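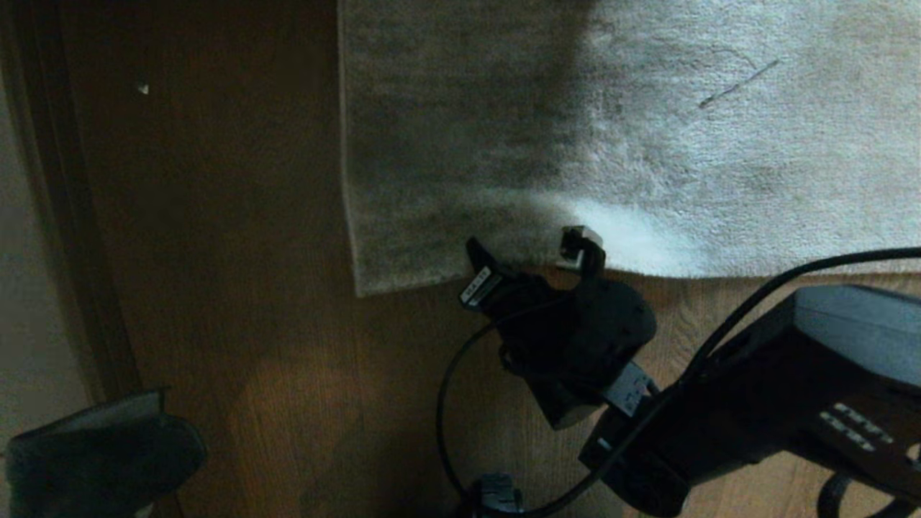
Adom Mahama respondeu que, no caso dele, o problema era o amaciador e mais nada. Deixou de o usar em março do ano passado e ao fim de poucas lavagens as toalhas já voltavam a enxugar como deve ser, e que portanto, antes de deitar fosse o que fosse ao lixo, valia a pena eu experimentar isso primeiro.

Agradeço muito, Adom, e peço desculpa por abrir o tópico tão à pressa. Explico-me melhor agora que tenho o jantar feito. Tenho um jogo de toalhas claras, destas de felpa, compradas numa loja de saldos quando mudei de casa, e de há uns meses para cá parece que empurram a água de um lado para o outro em vez de a beberem. Saio do banho, seco-me, e continuo molhada! A minha mãe diz que é da água da zona, que é muito calcária, a minha cunhada diz que é da máquina, e eu já não sei em quem acreditar. Lavo a 40, com detergente líquido e uma tampa bem cheia de amaciador, porque gosto do cheirinho (confesso). Alguém passou pelo mesmo e conseguiu recuperá-las?
- lurdes_da_serra

***

beto.marano
Boa noite, Lurdes, e bem-vinda ao fórum. Concordo com o Adom, mas só em parte. O amaciador deixa uma película na fibra, isso é verdade, só que a tua mãe também tem razão no que diz do calcário. Aqui em casa a água é duríssima, a chaleira ganha crosta em duas semanas, e mesmo sem amaciador as toalhas ficavam ásperas como lixa. O que resolveu foi uma lavagem a 60 só com vinagre branco de limpeza, um copo pequeno na gaveta do amaciador, e depois outra lavagem normal com metade do detergente. Faço isto de dois em dois meses, mais coisa menos coisa, quando me lembro.

***

Tia Nela
Ai, o vinagre... Beto, tenho muita estima por ti, mas olha que eu estraguei a borracha da porta de uma máquina à conta do vinagre! O técnico que cá veio mostrou-ma toda ressequida e disse-me que era de eu andar a deitar aquilo em todas as lavagens, anos a fio. Levou-me 185 euros pela brincadeira, entre a peça, a deslocação e mais não sei o quê. Desde aí uso ácido cítrico, uma colher de sopa dissolvida em água morna, e só de longe a longe. Lurdes, querida, não te assustes, que isto das toalhas tem quase sempre remédio. As minhas melhores são ainda do enxoval e continuam a secar que é um regalo.

***

beto.marano
Nela, em todas as lavagens também eu não punha! Seis vezes por ano não há borracha que se queixe. E o cítrico também é ácido, se formos a ver bem as coisas, por isso não sei se a borracha fica assim tão mais descansada. Mas cada um sabe da sua máquina, e da tua sabes tu.

***

Tia Nela
Pois é ácido, mas não cheira a salada, meu filho.

***

adom_mahama
Volto aqui só para dizer que não quis parecer categórico. No meu caso bastou largar o amaciador, mas a água daqui é macia, e isso faz toda a diferença, dou a mão à palmatória. Lurdes, sabes a dureza da água aí? Costuma vir no sítio dos serviços municipais, às vezes até na própria fatura. Se for alta, convém acertar a dose do detergente pela tabela da embalagem, que quase ninguém lê (eu também não lia) e que costuma trazer quantidades diferentes conforme a água. E outra coisa: detergente a mais faz o mesmo mal que o amaciador. Fica lá preso na felpa, a toalha sai da máquina pesada, meio escorregadia ao toque, e depois de seca parece cartão. Um teste fácil é pôr uma toalha já lavada num alguidar com água bem quente e mexer com a mão. Se fizer espuma, tens aí a resposta.

***

lurdes_da_serra
Fiz o teste do alguidar hoje de manhã e fiquei envergonhada! Espuma que parecia um banho de criança, e a água a ficar turva. Ou seja, andei este tempo todo a secar a família com sabão. Vou então fazer assim, corrijam-me se estiver a dizer asneira: uma lavagem a 60 sem nada, para ver se sai o grosso, depois uma com o cítrico da Nela (desculpa, Beto, é que não tenho vinagre de limpeza em casa e o da comida é tinto), e depois passo a meia dose de detergente. Posso pôr na máquina de secar ou é melhor ao ar?

***

oficina_agyeman
Se me permitem meter a colher: ao ar e depois dez minutos na máquina de secar, sem calor forte, é o que dá melhor resultado, pelo menos cá em casa. Só ao ar, e ainda por cima ao sol do meio-dia, a felpa deita-se e endurece. Se não houver secador, é sacudir bem cada toalha antes de a estender, duas ou três sacudidelas valentes, e outra vez quando se apanha. Parece coisa de avó, e é mesmo, foi a minha que me ensinou, na varanda, comigo a segurar numa ponta e ela na outra. Também não encham o tambor. Toalha molhada pesa que se farta e precisa de espaço para a água passar. Na nossa Warnosov, que já é velhota, nunca meto mais de quatro das grandes.

Agora discordo um bocadinho de toda a gente numa coisa: há toalhas que não têm mesmo salvação. As mais baratas às vezes levam poliéster misturado e essas não absorvem, nem com vinagre, nem com cítrico, nem com água benta. Lurdes, vê na etiqueta a composição e a gramagem, se ainda se ler.

***

lurdes_da_serra
A etiqueta diz 100% algodão, mas a gramagem já se apagou. Da marca só se lê Clorkmont, que não faço ideia de onde seja.

***

Tia Nela
Algodão puro, então tens esperança! Vai com calma e não faças tudo no mesmo dia, que a conta da luz também conta.

***

beto.marano
Perdoo-te o cítrico, Lurdes, mas quero saber o resultado.

***

lurdes_da_serra
Venho dar notícias, como prometido! Fiz as três lavagens em dias diferentes, como a Nela mandou. Depois da primeira ainda havia espuma no alguidar, e depois da segunda já quase nada. Ontem sequei-me com uma delas e olhem, parecia outra toalha. Macia, macia, não é, isso tenho de admitir, fica com um toque mais seco do que eu estava habituada, mas a água vai-se toda à primeira passagem. O meu marido, que nunca repara em nada, perguntou se eu tinha comprado toalhas novas. Das pequenas, de rosto, há duas que continuam na mesma, e essas se calhar vão para panos do carro. Sinto falta do cheirinho, lá isso sinto. Alguém põe umas gotas de óleo de lavanda, ou isso volta a estragar tudo?

***

adom_mahama
Fico mesmo contente! Eu não punha o óleo na máquina, que é gordura e volta ao mesmo. Um saquinho de alfazema seca no armário, entre as toalhas dobradas, faz o serviço e dura uma estação inteira.

***

oficina_agyeman
Eu ponho o óleo, três gotas numa bola de lã dentro do secador, e nunca dei por mal nenhum. Mas aceito que haja quem não goste.

***

Tia Nela
Alfazema, sem dúvida. Se a Lurdes me mandar a morada por mensagem privada, envio-lhe um raminho do meu quintal, que este ano está uma beleza.

Tópicos relacionados
Nódoas amarelas na gola das camisas brancas - 30 respostas
Limpar a gaveta do detergente sem a partir
Edredão de penas: lavar em casa ou levar à lavandaria?
Cheiro a mofo no armário da casa de banho
Apresentem-se aqui (membros novos) - 884 respostas
Sabão azul e branco, para que o usam?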